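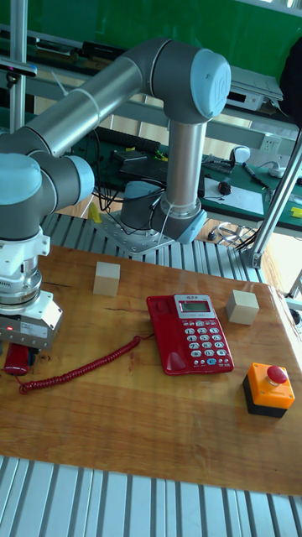 Who are we looking for?
Adults who keep a vegetable garden, however small, and are willing to write down what they plant and pick from March until the first frost. A couple of pots on a balcony is enough. You don't need to be good at it, and past crop failures are fine.

Redesa Seed Library is signing up home gardeners for its next growing season. We lend out bean, squash and tomato seed, and we want to know how our varieties do in ordinary yards with ordinary care. The records we have now come mostly from two large plots on the Jenik side of town, where the soil is heavy clay. We have very little from sandy ground, raised beds or shade.

What you would do

Grow at least one of our varieties alongside something you already grow. Fill in a one-page sheet every other week with planting dates, watering, pests and what you harvested. Weigh the harvest if you have a kitchen scale. Save seed from your best plants and return an envelope of it to us in the fall.

There are 14 varieties to choose from this season. The Ugwu pole bean is the one we most need grown, as our stock is low and the last batch sprouted unevenly. It climbs well over head height, so please ask for it only if you have a fence or can put up poles.

What you get

Seed, printed sheets, plant labels and a bag of compost for each household. You can also come to three evening sessions on starting seed indoors, pest control and seed saving. They begin at 6:30 p.m. and run for up to 3 hours, including time for questions. There is no payment for taking part.

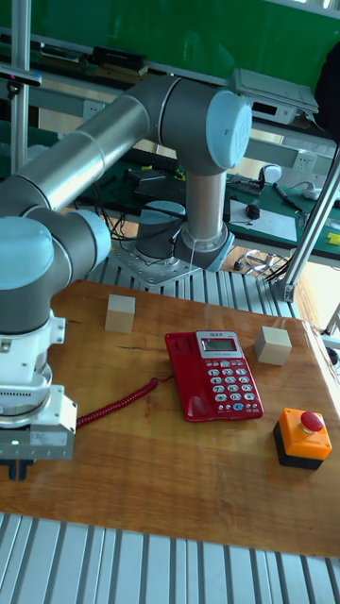
Can I take part if I rent my home?
Renters are welcome, as long as the landlord allows planting or you grow in containers. If you expect to move before fall, tell us when you apply and we will suggest a quick crop such as bush beans.

How to apply

Pick up a form at the Skindero Street branch desk, or ask there to have one mailed to you. Tell us how much sun your growing space gets, what you grew last year, and which varieties interest you. Amarachi Fashola reads the applications and will call you back with any questions. Bujar Obradović handles seed pickup, and can set packets aside for people who work days.

Forms are due by 5 p.m. on the last day of February. Seed goes out in March.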